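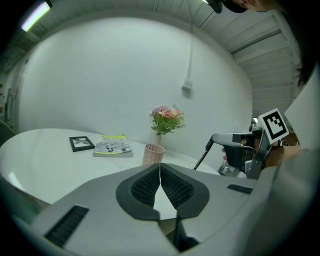 Singer-songwriter Evie Garside will release her second album, Kitchen Light, through Horrocks Records this June. The first single, "Your Side of the Room," is out now along with its music video. Garside wrote the song in one evening after moving out of a house she had shared for six years, and its opening verse has two people dividing up their belongings without saying much to each other. She worked on the lyrics at a white table, as plain as the one showing between the black gripper fingers, with a notebook and a cheap nylon-string guitar. The first draft had five verses. The released version has three, and the bridge was added later in the studio.

"I kept trying to make it a bigger song than it was," said Garside. "There was a version with a key change and a string part, and I didn't believe a word of it. We went back to the demo and copied what I had played that first night, mistakes included."

Kitchen Light was produced by Graham Lambert and recorded in Porkstead, where Garside grew up. Lambert, 72, came out of semi-retirement to make the album after hearing two of her home recordings. He plays pedal steel on four songs and piano on the title track. The basic tracks were cut live with a small band, and most of the vocals on the album are the ones Garside sang in the room with the players.

"Evie sings a little behind the beat, and you can lose that if you make her do it 40 times," said Lambert. "I asked for three takes of everything. On a couple of songs we only needed one."

The album follows Garside's debut, Long Way to the Water, which she released herself and sold mainly at shows. She signed with Horrocks the following year. The new songs stay close to home – there is one about her grandmother's radio, one about a closed roller rink and one about a brother who calls only when he is driving. "Half a Tank," already familiar to people who have seen her play live, appears in a slower arrangement with a second verse that has never been performed on stage.

The video for "Your Side of the Room" follows Garside through a single morning in a nearly empty apartment. She packs dishes, answers the door twice and finally sits down on the floor to play the last chorus. She had not acted before and asked that the story be told with as little dialogue as possible. The only spoken line comes from a neighbor who wants to know if she is keeping the lamp.

"I was nervous about the acting part, so they gave me real things to do," said Garside. "I really was wrapping plates. By the afternoon I had gotten pretty good at it."

A longer cut of the video, with a solo performance of the title track added at the end, will be made available on the day the album comes out.

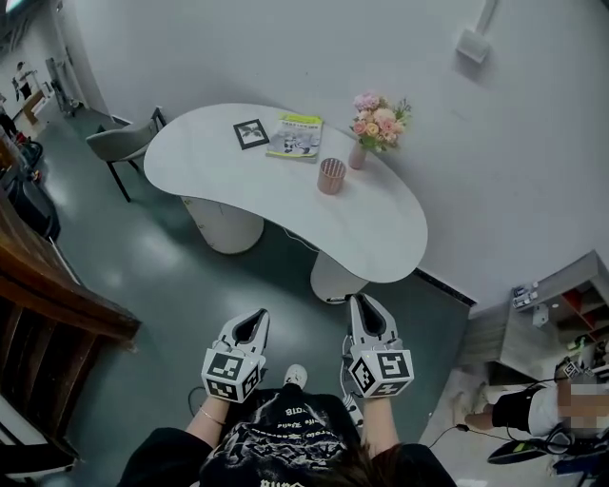

TOUR AND TICKETS

Garside will open her summer tour with a hometown show at the Trurkeck, a 363-seat theater in downtown Porkstead. She will play Kitchen Light from start to finish, followed by a short set of older songs. Graham Lambert will join the band on pedal steel for this show only. Doors open at 6:30 p.m. and the music begins at 7:30 p.m.

Tickets for the Trurkeck are $30, all seats reserved, and are available from the theater box office and through Garside's website. There is a limit of four tickets per order. The theater has step-free access from the street, and wheelchair spaces can be booked by calling the box office.

Support on all dates comes from Kornex, the instrumental duo whose members also play drums and bass in Garside's band. They will perform a 30-minute set each night. Further cities will be announced on her mailing list before tickets go on general sale.

"Porkstead is where I played my first open mic, and I was terrible," said Garside. "Some of the people who clapped anyway have already told me they're coming, so I owe them a good one."

Kitchen Light will be available on vinyl, on CD and on all major streaming services. Vinyl copies ordered directly from Horrocks Records come with a printed lyric booklet in Garside's handwriting.

Track list

1. Kitchen Light
2. Your Side of the Room
3. Roller Rink
4. Half a Tank
5. Her Radio
6. Calls From the Car
7. Second Coat of Paint
8. Leave the Porch On
9. What the Dog Knew

Press copies, interview requests and photo passes: Horrocks Records press office, Porkstead.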